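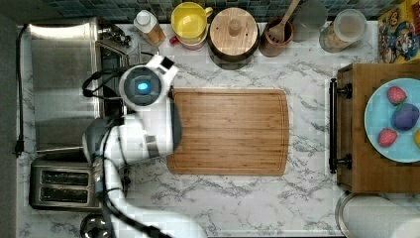
Somebody at the Zavovville kitchen asked me whether the robot would be getting a name badge, and whether it would have to come to the Tuesday meeting. I said no to both. The reply was that it already had better conditions than the day shift.

I open with that remark whenever I give this talk. Wait for the laugh. If no laugh, move on to the staffing slide quickly.

What Lultus put into the kitchen: robot arms at the counter, doing the handling work. Fetch, hold, pass, put back. The cooks kept the knives, the tasting and the arguments.

What the plan said: prep staff would be "freed up for higher-value tasks." Ask the room who has been freed up lately. Pause.

What changed first was the furniture. A person will find a spoon wherever you left it and complain while doing so. The arms prefer it where it was yesterday. So the staff started tidying for the machine, and the work of tidying appeared on no one's job description. In the first month they logged 380 stoppages. The log was also their job.

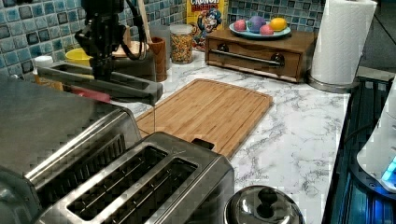
Notes: R. Grerken

Second half. Slow down here, I always rush it.

By July the log stood at 2,416 entries, and 1,709 of them were closed by whoever was standing nearest. Engineering calls this "operator recovery." Payroll doesn't call it anything – that is my whole complaint.

Talk about pace. Cooks used to set it among themselves, mostly by glaring. Now they wait for an arm to finish putting something down, and waiting turns out to be tiring if you're on your feet for 9 hours.

Be fair: fewer sore wrists, and several people like the thing. One shift says good night to it.

Skip the Kordestani comparison if we're running late. Otherwise: same arms, but the staff drew the counter layout before anything was bolted down, and they got a pay grade for the recovery work. Leave that slide up during questions.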